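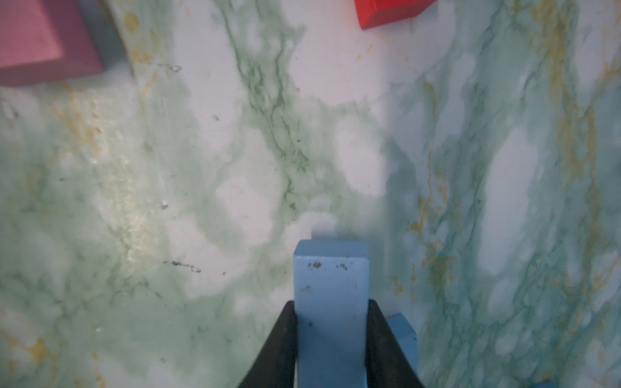 Light blue block, marble-pattern table. Wimside open day.

Quick notes from Saturday, May 30, 2020 before I forget it all. Drove over from Brusport, 125 miles, got there late, parking was a mess. Wimside is the block workshop at the far end of Verbridge — small place, good coffee, no signs anywhere.

Paint room first. Smelled like a school hallway. They mix their own colors, 187 on the shelf cards, and the blue is the one everybody asks for. Nicer in person than in the catalog. Softer.

Then the play tables. My favorite part by far, stayed way to long.
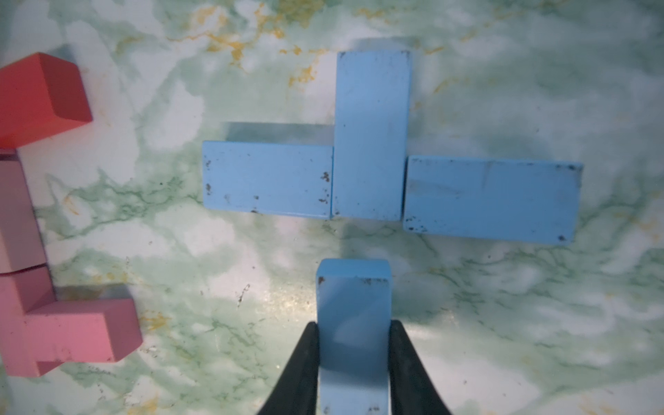 Blues laid out flat, one on end. Plenty of chips and scuffs on these.

I like them beat up. A kid next to me wanted a tower, his sister wanted roads, lots of negotiating. Big set is called Nava, 300 pieces, too much for our apartment. Bought the small bag instead. Reds and pinks go together better than I'd of guessed, one cross layout had me rethinking the whole shelf at home.

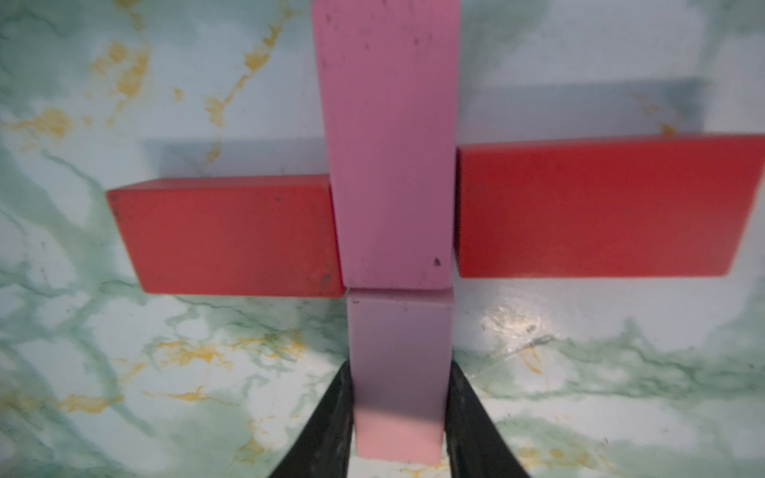

Estrella Villalobos commented: We went in March and my two went straight for the pinks. Do they still sell odd blocks singly by the door? Need replacements, the dog got a couple of ours.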